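28 March 2020

Quick one tonight, bread is in the oven and I have 18 minutes. Maybe less, the oven runs hot.

So. Vinegar. A few of you asked after the last post and I keep meaning to write it up properly and I keep not doing it, so you get the unproper version.

I started making it because of Jadwiga Stępień, who had the apartment under mine when I lived in Gedum. She kept a crock going on top of her fridge with a dish towel over it. Leftover wine went in, vinegar came out. No recipe. I asked for one and she gave me a jar of cloudy stuff with a blob in it and told me to feed it. That was all the teaching I got.

The blob is the mother. Looks awful. Slippery, kind of like a jellyfish. Mine has been through 2 moves and one very hot summer in a closet and it's still going.

What I do now:

Red wine, end of the bottle, whatever's left. Cut it with water, half as much water as wine. Strong wine stalls, I learned that one the slow way. Into a wide jar, mother on top, cloth over it, rubber band. Somewhere dark and warmish. Then leave it alone!! I used to lift the cloth every day and poke at it. Don't poke.

After a month or so, start tasting. If it still tastes like wine, wait. If it smells like nail polish remover, wait more, mine usually gets over it. When it makes your jaw go tight it's done. Strain, bottle, put some back for the next round.

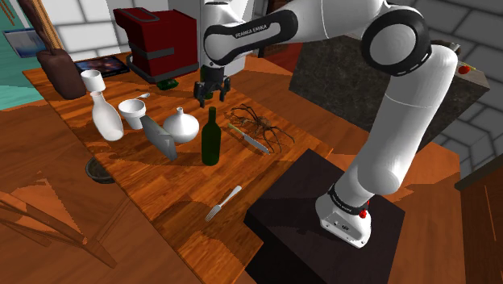 Green glass. My favorite kind of bottle for this.

Bottles. I'm picky here. Dark glass, narrow neck, and a real cork or a plastic cap, never bare metal. Metal caps rust from the fumes and you get orange crud round the rim. Cosimo Fiore lost a whole batch of pear vinegar that way and he is still not over it, he brought it up on the phone again last week. Wash them hot, let them dry all the way upside down. I skipped the drying once and got a layer of something fuzzy. Whole thing down the sink.

Pear, btw, is lovely but slow. Cider is the easy one, start with cider if you don't have a mother yet. Buy the unfiltered kind, pour a good glug in with hard cider, and wait. It'll form its own skin evenutally.

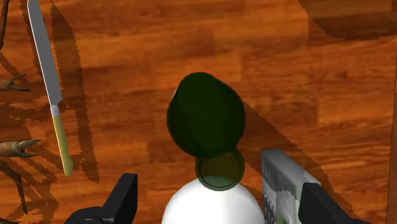

Green bottle again, from the top, on the wood.

Things I use it for this month, being home so much: beans (a spoonful at the very end, makes them taste of something), onions, the bottom of the pan after sausages. Siham Masri puts hers in a glass of cold water with honey and mint and I was rude about it untill I tried it. Need more mint now.

Oh and it's no good for canning, homemade. You don't know how strong it is. Use the store stuff for pickles you want to keep in the cupboard.

Ok I can smell crust. Will do the cider one next, with amounts, if I can find the notebook.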